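Friday, January 11, 2019
Urs Wyss and Iqra Qureshi

3. Brass bands in Betville

The town band was formed in 1958 and played mostly marches. Its library – 40 scores, many copied by hand – set the style of later groups.
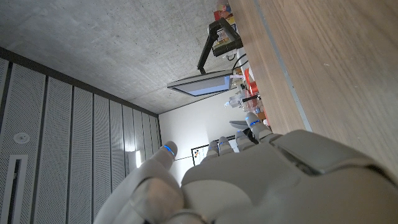 Figure 1. White robotic hand with five digits.

4. Later recordings

The Claten sessions kept the slow tempo but dropped the drums.

Comments
Nic Giolla: Which marches were on the 13 January program?
Dustia: Section 4 is too short.

Contact | Back to top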